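Household Guidance: Packing and Storing Disposable Tableware

Disposable chopsticks, paper bags and shredded packing paper tend to build up in any home or office that orders food for groups. The following guidance was prepared for residents of the Clovham buildings by Adebayo Idahosa and applies equally to small community kitchens.

Choosing a place to work

Clear a stretch of floor near a wall and sweep it before starting. A floor gives more room than a counter, and items stood on end can be kept close by while the container is made ready. Cables should be moved out of the walking path, and pets kept in another room.

Preparing bags and boxes

Press paper bags flat before storing them. Lay the bag on the floor, smooth it from the closed end toward the opening, and push the air out with the palm of the hand. Bags with grease marks or a torn base should go to recycling where local rules permit. 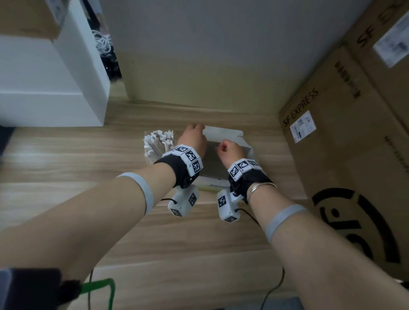

Flattened bags may be kept upright in a cabinet, in a folder or between two sheets of cardboard. Residents are advised to keep no more than 8 of each size — the remainder can be offered to neighbors or brought to the shared shelf in the Patton laundry room.

For boxes, fold all the top flaps fully back. Check the inside for dust and loose staples, and reinforce the bottom seam with tape if the contents will be heavy. Almost 200 pairs of chopsticks will fit in a medium carton, depending on the thickness of the wrappers.

Packing wrapped chopsticks

1. Sort by wrapper. Any pair with a torn wrapper should be set apart for crafts, plant stakes or kindling, and should not be served with food.

2. Stand the chopsticks on end, close together, so that they support one another.

3. Lift a small bundle at a time. Hold the near edge of the box steady with the other hand and lower the bundle upright into the box.
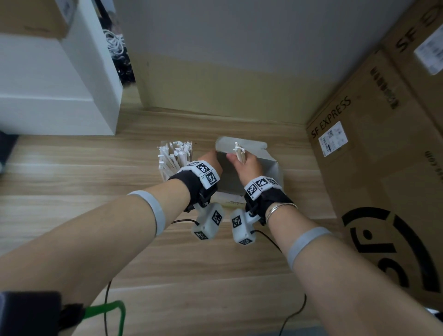 4. Fill from one side to the other. Leave a gap of three fingers at the last side so that the first bundle can be removed without pulling at the rest.

5. Close the flaps and write the contents and the month on the outside. Keep food-grade stock and craft stock in separate boxes.

Storage conditions

Wood and paper take on moisture and odors readily. Store the closed box in a dry cabinet, away from the sink, the stove and any cleaning products. Boxes kept on the floor should be raised on a shelf board. Stock that smells musty or shows dark spots should be discarded.

Questions about shared storage may be directed to Socorro Castaño at the Okonkwo Street office.

Contact | © Romaden Household Services | Back to top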